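Moving Into a Small Apartment Kitchen: Tips for the First Month

Most of our readers in Himusville rent, and a rented kitchen comes with limits. You can't move the cabinets, and you probably can't drill into the tile.

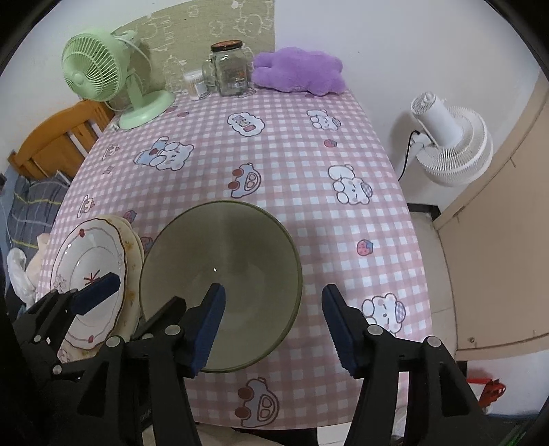

The tips on this page are for one- and two-bedroom units with a galley or L-shaped kitchen. If you have a full-size kitchen with a pantry, see our storage page instead.

Before you unpack

Wipe out every cabinet and drawer with warm water and a little dish soap, then leave the doors open overnight. Measure the inside of the cabinets while they are empty. Write down the height between shelves, because many older units have fixed shelves and a stock pot will not fit on all of them.

Run the hot water at the kitchen sink and look underneath with a flashlight. Check the shutoff valves and the trap. If anything drips, report it before you put a single thing under there. Take pictures of existing stains, chips and burn marks on the counter and send them to the office with your move-in form.

Shelf liner

Use the non-adhesive kind. Adhesive liner leaves residue, and some landlords charge for removing it. The Tratoner ribbed liner cuts with ordinary scissors and can be rinsed in the sink. Cut each piece slightly short of the shelf so the door closes without catching it.

What goes where

Plates and everyday glasses go in the cabinet closest to the sink or dishwasher. Pots and lids go by the stove. Spices should not go over the stove, even though there is often a narrow cabinet there that looks made for them. Heat and steam spoil them. Use that space for baking sheets stood on end, or for paper goods if it stays cool enough.

Keep heavy mixing and serving bowls on a low shelf. Nest them with a paper towel or a cloth napkin between each one to prevent scratches and to keep them from sticking together. If two glass bowls do stick, put cold water in the inner one and set the outer one in warm water for a few minutes. Don't twist hard.

Anything you use less than once a month can leave the kitchen. The top of a coat closet is fine for a roasting pan.

Getting more counter

A cutting board that fits over the sink gives you a place to chop. Look for one with a rubber edge. The Ekato folding cart is 3 shelves high and fits beside most apartment refrigerators, but check that the refrigerator door still opens all the way. You need the full swing to get the crisper drawers out.

Toasters and coffee makers should be unplugged when not in use. In many older buildings the counter outlets share one circuit, so a microwave and a toaster running together may trip the breaker. Find your breaker panel on the first day. It's usually in the hall or behind the bedroom door.

Walls and doors

Removable hooks hold well on painted doors and poorly on textured walls. Clean the spot with rubbing alcohol, press for the time given on the package, and wait an hour before hanging anything. To take one off, pull the tab straight down along the wall, slowly.

Over-the-door racks are good for foil, wrap and cleaning cloths. Put felt pads where the metal touches the door.

Odors and drains

Small kitchens hold smells. Run the range hood before you start cooking and for 10 minutes after. Many apartment hoods recirculate the air instead of venting outside, and those have a filter that needs washing or replacing. Metal mesh filters can soak in hot water with dish soap. Charcoal filters can't be washed.

Don't pour grease down the sink. Let it cool in a can, then throw it out with the trash. Potato peels, rice and celery should stay out of the disposal.

Gkikas Hardware carries sink strainers, felt pads and most hood filters. Bring the old filter with you to match the size.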